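Chapter 2
The Processor and Its Socket

After studying this chapter, the reader should be able to:
name the main parts found on a desktop motherboard;
explain how a processor is held in its socket;
prepare a computer for the removal of a processor.

Every desktop computer is built upon a motherboard, to which the processor, the memory and the power supply are joined. The processor carries out the instructions of each program and gives off a good deal of heat in doing so. It is therefore fitted beneath a heat sink and a fan, both of which must be taken away before the socket can be reached.

The processor rests in a metal frame and is kept in place by a thin wire lever. The lever should be released slowly and never forced. Students at the Darach workshops follow the same order of work throughout: the power cable is unplugged, the case is opened, the cooler is lifted off, and only then is the lever touched. Old heat paste is wiped from the metal cover with a soft cloth.

Other parts lie close to the socket and serve as useful landmarks. On the Dell board shown at the end of this section, the fan header is labelled FAN CPU, and a blue memory module is fitted in the outermost of the purple slots. The position of each cable should be noted in the Gevholm record sheet before it is moved. 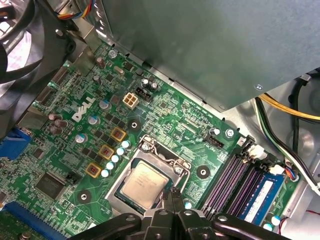

Naciri remarks that beginners tend to hurry the lever, and would have them practise on a scrap board first.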